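A Gripper Should Be Allowed to Give Up

I have spent most of my working life around laundry, first the kind you do with your hands and now the kind we are trying to teach machines to do, and I've grown fond of both. So please take what follows as grumbling from a friend.

In January, at Abernathy, one of our Tulier folding arms caught a child's shirt on a hanger hook and kept pulling. The software had decided the shirt was held, you see, and a held shirt is a shirt to be lifted. It pulled for almost 30 seconds, the hook let go all at once, and the hanger flew past a coworker's ear and hit the wall. She was fine (she finished her coffee, bless her), but I didn't sleep well that night.

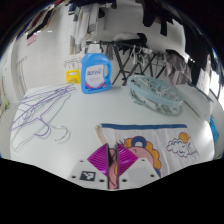
The report called it a grip fault. I don't think the grip had much to do with it! The fingers held on beautifully. What we lacked was any rule telling the arm that a cloth pulling back that hard is probably attached to something, and that the decent thing to do is open up and wait for a person.

We had 132 folding runs in our training set that month and every one of them ended in a neat fold. We'd thrown out the tangles and the dropped sleeves as bad takes, 36 of them, and I signed off on that myself. I'd like them back. Let the machine see people stop, let go and try again from the other side, and put a firm limit on the pull while it learns. It will fold more slowly for a while, and I can live with slow.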